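Flulthorpe Parts Washing and Bin Refinishing
Frequently Asked Questions

Last updated October 16, 2018

General

What kinds of metal bins do you refinish?

We take open-top steel bins, hoppers, stacking totes, drip trays, and parts pans. Most of what comes through the shop is painted or powder-coated mild steel. We also take galvanized bins, but these need a different primer, so please say so on the order form. We do not work on aluminum or on anything with a glass or enamel lining.

Do you buy or sell used bins?

We do not buy them. We sometimes have unclaimed bins for sale, and these are listed at the front counter. They are sold as they stand.

Can I bring in just one bin?

Yes. There is a minimum charge that covers up to two small bins or one large one. Anything over that is priced by the square foot of painted surface, inside and out.

What is the largest bin you can take?

The limit is our oven door. A bin has to fit through an opening 6 feet wide and 5 feet high. The weight limit is 1,000 pounds empty. Larger pieces can be brush painted in the yard between May and September.

Wear and damage

How do I know when a bin needs refinishing?

Surface scratches are normal and do not call for any work. Look at the rim and the lower part of the walls, where parts slide and bump as they are loaded. If the coating lifts when you press tape on it and pull it away, the bond is failing and the bin should be stripped. If the tape comes away clean, you can usually leave the bin in service and check it again in a year.

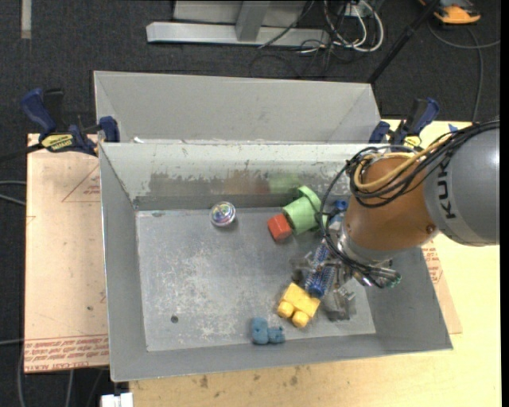

Worn rim coating, peeled paint low on the back wall, and a scratched floor.

Is peeling paint a problem if I only store hardware in the bin?

It depends on the hardware. Flakes will stick to anything oily and can end up in threads and bearings. For rough castings or scrap it makes little difference. For finished parts, use a liner until the bin can be repainted.

My bin has a small hole in the floor. Should it be filled?

Check first whether it was drilled on purpose. Many bins have a drain hole near a corner, and these should stay open. A drilled hole has a clean, even edge. A rust hole is ragged, and the metal near it will feel thin or give slightly when pushed with a screwdriver. We can weld a patch over rust holes up to the size of a quarter. Beyond that, we recommend replacing the floor panel.

Can you take out dents?

Shallow dents in flat panels can be pressed out before painting. Dents across a fold or a weld usually cannot be removed completely. We will call you before doing any dent work that was not on the original order.

The old paint may contain lead. Will you still take it?

Yes, but you must tell us. Bins painted before 1978 are tested at the counter for a small fee. If the test is positive, the bin is stripped chemically instead of blasted, and this adds four working days.

Coatings

What coatings do you offer?

Our standard finish is a polyester powder coat. It is stocked in light gray, dark gray, black, safety yellow, and medium green. For bins that take a lot of sliding wear we suggest Plurkonness, a thicker two-coat finish with a slight texture. It costs more and it does hold dirt, so it is a poor choice for anything that has to be wiped clean.

Can you match the color I already have?

We can get close. Bring a chip the size of a postage stamp or larger. Old paint fades and yellows, so a match to the outside of a bin may not match the inside. There is an extra charge for any color not in stock.

Can only the inside be done?

Yes. We mask the rim and leave the outside alone. You will see a line where the new coating meets the old one. If the outside coating is already loose, we will ask you to have the whole bin done, as the oven heat can make it blister.

Will the coating stand up to solvents?

It will stand up to mineral spirits and most water-based cleaners. It will not stand up to acetone, brake cleaner, or paint stripper. Wipe spills of these right away.

Ordering and pickup

How long does it take?

Allow 20 working days for a normal order. August is our slowest month for turnaround because the oven is shut down for one week of service.

Do I need to clean the bins first?

Please empty them and scrape out heavy grease. We wash everything before stripping, but bins that arrive with standing oil will be charged a disposal fee. Take off any labels or tags you want to keep.

Do you pick up and deliver?

We run a truck inside the county on the first and third weeks of each month. Customers in Costa can drop off at the Huamán Supply yard during their regular hours. Put your order number on every bin. Use form 813, which is available at both counters.

How long will you hold finished bins?

We hold them for 30 days after the first call. After that there is a daily storage charge. Bins left for 90 days may be sold.

What does the warranty cover?

Peeling and blistering of the new coating are covered for one year. Scratches, chips from impact, and rust starting from a chip are not covered. Keep your receipt and bring it with the bin if you need to make a claim.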